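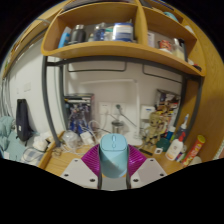 Idar project: progress report to the Amau fund, second period
Prepared by Yaowalak Jaidee

Summary

The main activity in this period was the open day in July, which the grant paid for in part. It went ahead as planned and 17 visitors came. Spending is within budget. One piece of work is behind and is covered below.

The open day

Doors opened at 10 am. Theerawat Klinhom gave a short talk on why we record handling tasks in ordinary rooms, on desks and shelves as people keep them. Visitors then tried the hand-held grippers for themselves. They were asked to pick up a household item, hold it steady and set it down again. The computer mouse was the most popular choice. Several people found that its rounded shell turned in the ribbed pads unless they gripped it evenly from both sides, and we have added a note on this to the instructions.

By the close we had 208 usable recordings. Visitors agreed in writing to these being kept. Four people from Rostberg came and have asked for a second visit with their own staff. We have said yes in principle but have not fixed a time.

Comments from visitors

Most of the comments were about comfort. The grip was thought too wide for small hands, and two people said their wrist ached by the end. There were also questions about what happens to the recordings, which our leaflet did not answer well. It is being rewritten.

Work behind schedule

The Onsri trials, where the robot arm repeats tasks from the recordings, have not started. The replacement wrist joint came late and did not fit, so it was sent back. We now expect to begin four weeks later than stated in the last report. This does not change the total cost.

Next period

Start the Onsri trials. Make a narrower grip and test it with the visitors who offered to come back. Agree arrangements with Rostberg. The printing costs for the new leaflet will come out of the existing open day budget.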